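Ticket: Left gripper pose lags right by a few samples in bimanual replay
Component: kavier-sync / pose fusion
Reported by: Nusrat Pramanik
Assigned to: Rezaul Khan
Status: Resolved, one follow-up open
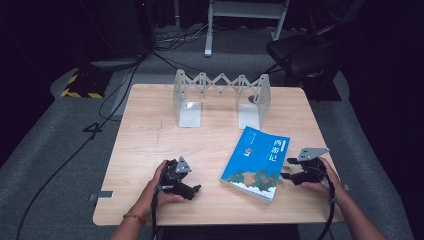 Book task, table set 4. Both hand-held grippers cabled, book between them, white folding bridge at the far side.

Description
When I replay book episodes in the viewer, the left gripper track trails the left gripper in the head video. The right track lines up. It is easiest to see at the start of a reach, when the overlay stays put while the gripper has already moved. Policy training on this set gives a left arm that closes too late on the book edge.

Expected: both tracks within one video frame of the head camera.
Seen: right within one frame, left behind by 40 ms at the start of an episode and more by the end.

Steps to reproduce
1. Open any book episode recorded on the Mernville station in August.
2. Turn on the pose overlay for both grippers.
3. Step through the first reach one frame at a time.

Comment, Rezaul Khan
Can you attach the raw logs, before fusion? The viewer interpolates, so I don't trust it for anything this small. Also tell me which host clock each gripper was using.

Comment, Nusrat Pramanik
Raw logs attached for 10 episodes. Both grippers report to the same host. The offset is there in the raw stamps, so the viewer is not the cause.

Comment, Éabha Dunne
Checked the extrinsics in case this was a spatial error that looked like lag. Reprojection is fine on both sides when the grippers are held still. The error only shows up with motion and grows with speed, which fits a time offset. Leaving the calibration files alone.

Comment, Rezaul Khan
Cross-correlated angular rate from each gripper's IMU against the rate from the visual track. Results over the attached logs:

right: offset 0 to 1 sample, flat over the episode
left: offset 40 ms at start, 230 ms at end, close to linear

A linear slope means drift, so a fixed correction in the config won't do it. Please don't patch the offset by hand in the dataset.

Comment, Pascual Pereyra
Swapped the two cables at the host end and recorded again. The drift stays with the left gripper. Swapped the gripper boards as well and it still stays on the left. That leaves the software for the left stream.

Comment, Rezaul Khan
Found it. The sync service starts one reader per gripper. The right reader asks the host for a new clock estimate every second. The left reader is started from the older launch file, where the refresh interval is read as a string, fails to parse and falls back to "once at startup". The parse failure is logged at debug level, so it never appeared in the station log.

Fix:
- one launch file for both readers
- interval parsed as a float, service refuses to start if it can't be
- drift over 10 ms per minute now raises a warning in the recorder

Branch is up. Humaira, could you review the service part?

Comment, Humaira Gilani
Reviewed. One change requested: the recorder warning should carry the gripper side, otherwise the operator has to open the log to find out which one. Approved once that is in.

Comment, Rezaul Khan
Side added. Merged.

Comment, Nusrat Pramanik
Recorded new book episodes with the merged build. Left and right are both within one frame from start to end. No warnings from the recorder.

Comment, Éabha Dunne
For the old data: 37 episodes have the bad left stream. The drift is linear, so I can re-stamp them from the IMU fit. Output will go to a separate folder with the original stamps kept in a second column. Any episode where the fit residual is over one frame gets dropped from the training list.

Resolution
Fixed in kavier-sync. Re-stamping of old episodes moved to its own ticket, owner Éabha Dunne.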